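Ticket: Thermostat stuck on 78, room 13, Thomas wing
Site: Mellmont
Unit: Nilodent 4000 wall thermostat
Opened: March 27, 2026
Priority: normal (bumped to high, see below)
Status: waiting on part

First report
Display says 78 and stays there. Room is cold. Set point makes no difference, heat won't kick on because it thinks it's already warm. Tried up arrow, down arrow, held the menu button till it beeped. Still 78. Rooms on either side are fine, same model, same breaker as far as I can tell from the panel labels, which are half rubbed off.

Update, later same morning
Did the reset from the manual. Pull the face plate, wait a minute, snap it back on. Came up with code 500 for a few seconds then went back to 78. Looked up 500, the Nilodent booklet says "sensor reading out of range or held" and then tells you to call your installer. Great.

Other stuff checked:
Batteries, new ones in, no change
Schedule, was set to weekend mode for some reason, put it back to normal, no change
Wires at the back, all seated, nothing loose. Small gap around the hole in the drywall, can feel air coming thru
Vent over the window, open
Breaker off and on, no change

Held a warm mug near the sensor side. Number didn't move. Held a bag of ice there, same. So it isn't reading anything, it's just showing the last good number it had.

Room 13 floor level below. Return grille is on the wall behind where I was standing, not blocked. 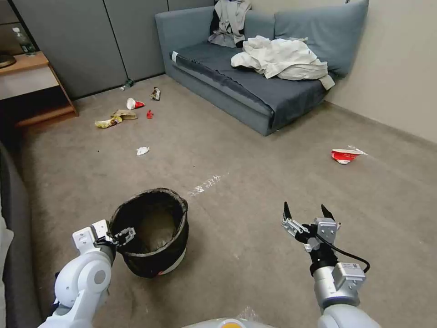
Plelidell Support
Thanks for the detail, the mug test helps. A 4000 that holds one number through a reset and shows 500 on startup usually has a bad sensor board, but please rule out the remote sensor first. Some of the Mellmont rooms were wired with one in the return duct. If yours has it, the wall unit ignores its own sensor completely, and mug or ice will do nothing. Go to Menu, Installer, Sensor Source and tell us if it says LOCAL or REMOTE. Don't change it yet.

Update
OK didn't know about the remote thing. Menu wants an installer code. Tried the one on the sticker inside the door of the panel, no good. Tried the default in the booklet, worked.

Says REMOTE.

So the mug test was a waste of time. Opened the return grille, there is a sensor in there, little probe on a gray wire, clipped to the side of the duct. Wire goes up and I lose it. Probe looks OK, dusty. Wiped it off. Still 78.

Asking again: can I switch it to LOCAL for now? People are wearing coats in there.

Plelidell Support
Yes, go ahead and switch to LOCAL as a temporary fix. Write down the old setting first. After switching, leave it alone until the number settles and then compare with a room next door. If it reads sensibly, the wall unit is fine and the remote probe or its wire is the problem.

Update, afternoon
Switched to LOCAL. Code 500 gone. Number started dropping right away and the heat came on before I had the grille screwed back. Ended up matching next door within a degree.

Two things tho:
The draft from that hole behind the wall unit is probably throwing off the local reading. Stuffed it with a bit of foam, needs putty.
Fan now runs on after the heat shuts off, longer than the other rooms. Could be a setting, could be it always did that.

Bumped priority to high, they want the room all next week and I don't want to leave it on a workaround. 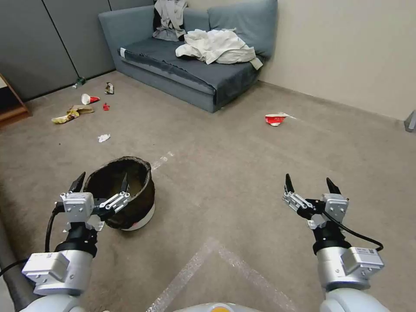
Room 13, trash bin.

Plelidell Support
Fan run-on is under Installer, Fan Delay. Compare with a neighboring room and copy that value. We are sending a replacement duct probe to the Mellmont front desk, marked for the Thomas wing. Please keep the old one, Nilodent asks for it back under warranty.

Update
Fan Delay was set to long, neighbor is short. Copied it, seems right now. Putty done. Will swap the probe when it shows up and set the source back to REMOTE. Leave ticket open till then please.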